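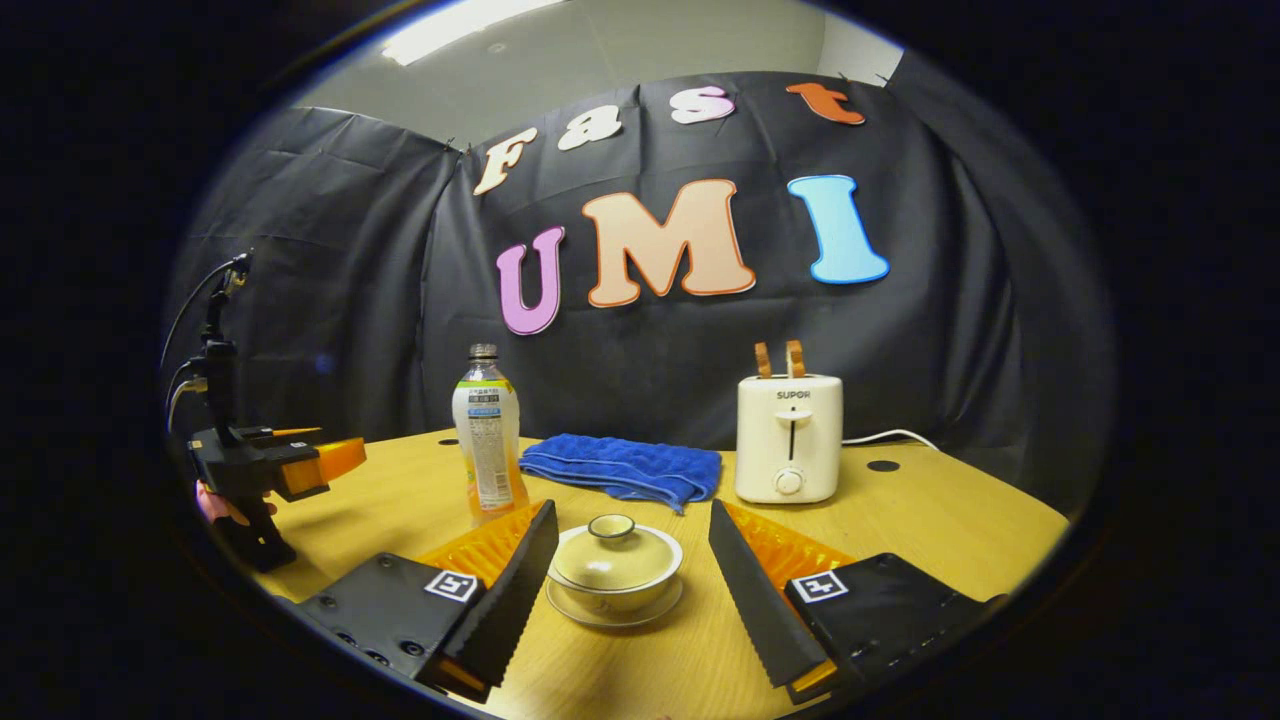
Home Remedies & Natural Beauty > Skin Care

Can I use coconut oil on my face if I break out easily?

Posted by Iara Retamal, November 2020

I have been using plain coconut oil on my elbows and shins for most of a year and it works better than any lotion I've bought. My shins used to flake all winter and now they don't. So I figured I would try it on my face, where I get dry patches next to my nose and across my cheeks.

The trouble is that I also break out on my chin and forehead, and have since I was a teenager. I tried the coconut oil for four nights, a thin layer after washing. The dry patches looked better by the second morning. By the fourth I had a row of small bumps along my hairline, not red, more like little grains under the skin. I stopped and they are still there.

I wash with a foaming cleanser, the Virkley one in the pump bottle, morning and night. No other products except sunscreen. The oil was the unrefined kind that smells like coconut.

Is it the oil, or was that just a coincidence? Would the refined kind be any different? And if coconut is out, is there another kitchen oil that would take care of the dry patches? I would like to keep it simple and cheap. I don't want a shelf full of serums.

1779 views - 4 people are following this

Fatima Botha
Member, 160 posts

It's very likely the oil. Coconut oil is one of the heavier ones and it has a reputation for clogging pores on people who are prone to it. Shins and elbows don't have many oil glands, so you can get away with nearly anything there. The forehead and hairline are full of them.

The small bumps you describe sound like closed comedones. Mine looked the same when I was using a hair mask with coconut oil in it and sleeping on it. They took weeks to go down, and squeezing them only made red marks. Leave them alone, wash the area gently, and don't put oil near it. If they are still there in a couple of months, or if they itch a lot, ask a doctor or a pharmacist. There is a yeast rash that looks almost the same and it needs a different treatment.

Refined or unrefined doesn't matter much for this. Refining takes out the smell and some of the color but the fat is pretty much the same fat.

For the dry patches I would look at the cleanser before adding anything. I don't know the Virkley one, but foaming cleansers in general can be drying, and twice a day is a lot if your cheeks are already flaking. Try this for two weeks:

Morning: lukewarm water only, pat dry, sunscreen.
Night: cleanser on the forehead, nose and chin. Let it run over the cheeks at the end and rinse right away.
After: while the skin is still damp, one or two drops of sunflower or grapeseed oil, pressed onto the dry patches only. Stay off the chin and hairline.

Sunflower is the one I have used longest. Buy a small bottle, cold pressed if you can find it, and keep it in the fridge. It goes off faster than coconut does, and old oil smells like crayons. When it gets to that point throw it out.

Test whatever you pick on one spot first. I use the side of the jaw below the ear, every night for a week. Four nights was enough to give you bumps, so a week ought to tell you something.

Also check your conditioner. Bumps right along the hairline can come from hair products, and you might have two things going on at once.

Gert Modise
New member

coconut oil is 100 percent natural so I don't see how it could hurt. My wife uses it on everything. Maybe you used too much. I put olive oil on my face after shaving and never had a pimple from it.

Nadège Boyer
Member

Natural doesn't tell you much. Poison ivy is natural. People's skin differs a lot and if she gets bumps from it then it isn't for her, even if it's fine for your wife.

I agree with most of what Fatima wrote. I would be careful with olive oil though. It is fine on hair and on heels but it can make dry skin on the face drier over time, and it was the worst one I tried. My cheeks were pink for days.

What worked for me was not an oil. I make an oatmeal rinse, which costs next to nothing:

Put a handful of plain rolled oats in a clean cotton sock or a square of muslin and tie it shut.
Soak it in a bowl of warm water for about ten minutes.
Squeeze it until the water turns milky.
Splash the water on your face or hold the wet bag against the dry patches for a minute or two.
Rinse lightly and pat dry.

Make it fresh every time. I tried keeping a jar of it in the fridge and it went slimy. Don't use the flavored packets, they have sugar and salt in them. Do it over a bowl too - loose bits of oat are not good for the drain.

After that I put plain petroleum jelly on the dry spots, a very thin film, at night only. It sounds greasy but it sits on top and keeps the water in. I started in June and by the end of the summer the flaking next to my nose was gone. I do still get it when the heat comes on in the house, so now I use it two or three nights a week in the cold months.

Change your pillowcase as well. Four nights of oil will have soaked into it and you are lying on it with your forehead.

Iara Retamal
Original poster

Thanks. I looked at my conditioner and coconut oil is the third ingredient, so that may be part of it. I have switched to washing at night only and will do the jaw test with sunflower oil before I try it on my cheeks. Pillowcases are in the wash. The coconut oil is going back to being for shins.

Was this page helpful? Yes / No
Report a problem with this page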